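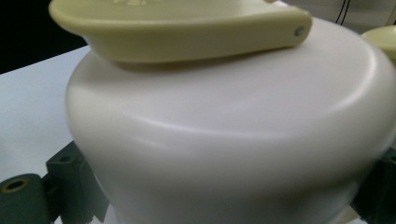

How much water does the Plondmont hold, and how often will I need to fill it?

The tank takes 204 fluid ounces when filled to the line, and in an ordinary bedroom on the low setting most people find they fill it once a day, usually before bed. On high, in a big drafty room with the furnace going, you may want to top it up in the morning too.

Plondmont Evaporative Humidifier
By Zarnemden Home Comfort

If you've ever woken up in February with a scratchy throat and a nosebleed coming on, you already know why we started making these. Our little company began with one dry farmhouse and a lot of cracked piano keys, and we have been fussing over indoor air ever since. The Plondmont is our middle-sized model, and it's the one we have in our own bedrooms (and the front office, and the room where the guitars live).

It works the old way. A fan pulls room air through a damp paper wick, and the air comes out the other side carrying moisture. There's no mist to settle on the nightstand and no white dust on the television, and the wick simply gives up less water as the room gets closer to comfortable. It's a slower way of doing things than the misting kind, we'll admit that, so give it a full evening before you judge it.

What it's like to live with

On low it makes a soft, steady sound, something like a window fan in the next room. Quite a few customers have told us they run it in July with the tank dry and the wick taken out, just for the noise — which is perfectly fine, by the way, and doesn't hurt a thing. High is louder. You will hear it over a quiet movie, so we suggest running it high for an hour before you sit down and then turning it back.

The dial has three fan speeds and an off position that clicks. We were asked many times to add an app and a glowing screen, and we did think about it, but a dial can be found in the dark with one hand and that won us over. There is one small amber light that comes on when the tank is low. If even that bothers you at night, a bit of tape covers it nicely.

Wicks and cleaning

Plan on a new wick every 31 days of steady use, or sooner if your water is hard. You'll see it go tan and stiff along the top edge, and that's the time. Flip it end for end once a week and it will wear more evenly. The Plondmont takes the Grakirar wick, the same one used in our older tabletop model, so if you have a few of those left in the closet, hang on to them!

Once a week, rinse the tank and wipe out the base. Every second week, pour two cups of plain white vinegar into the base, let it sit for half an hour, scrub the corners with an old toothbrush, and rinse until the smell is gone. Please don't use bleach and vinegar together, ever, and please don't put the wick in the washing machine. It comes apart, and then you have two things to clean.

At the end of the season, throw the old wick away, dry everything for a day or two, and store the unit with the tank cap off.

Details

Suits rooms up to: 200 square feet
Tank: 204 fluid ounces
Fan speeds: three
Cord length: 8 feet
Wick: Grakirar, one included
Warranty: two years on the motor, one year on everything else

In the box

Humidifier base and fan housing
Tank with cap
One Grakirar wick
Printed booklet in large type

Goes well with

Pietrzak room hygrometer. A plain round dial that hangs on a nail or stands on a shelf. We like to see it somewhere between the high thirties and the high forties in winter. If the windows are sweating, turn the fan down a notch.

Grakirar wicks, pack of four. Enough to see most homes through the cold months, and a bit cheaper than buying them one by one.

Shipping and returns

Orders placed before noon go out the same day on weekdays. If the Plondmont isn't right for your room, send it back within thirty days, used or not. Just empty the tank first, please — the box gets awfully soggy otherwise.

Page last updated Friday, March 4, 2022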